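Workshop notebook, Wurnside Rink equipment room
January 30, 2024
Entry by D. Figueroa

Skate sharpening for the Vornstead game was completed before the noon practice. All 22 pairs were ground at the standard hollow, except those of Lautaro Olivares, who has asked for a shallower cut for the remainder of the season. His card has been changed accordingly. The older grinding wheel left a slight burr on the inside edges of 2 pairs; these were stoned by hand and checked again with the edge gauge.

Abbas Sharifi reports that the goal pegs at the north end are wearing at the collar. Replacements are to be ordered from Ibarra under the September price list.

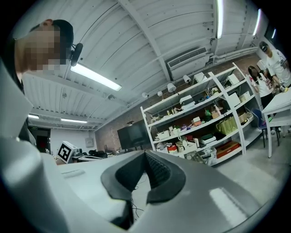 Stick stock was reviewed with Patricio Herrera. The rack holds 32 sticks of the 80 flex, which should carry the team through the Flundedach series – provided that the defensemen return unused sticks after each road trip. Herrera will raise this with the captains.

Outstanding: helmet screws for the junior squad, and a new dressing stone for the grinder. Dardo Pereyra has the key to the supply cage until Olivares returns his copy.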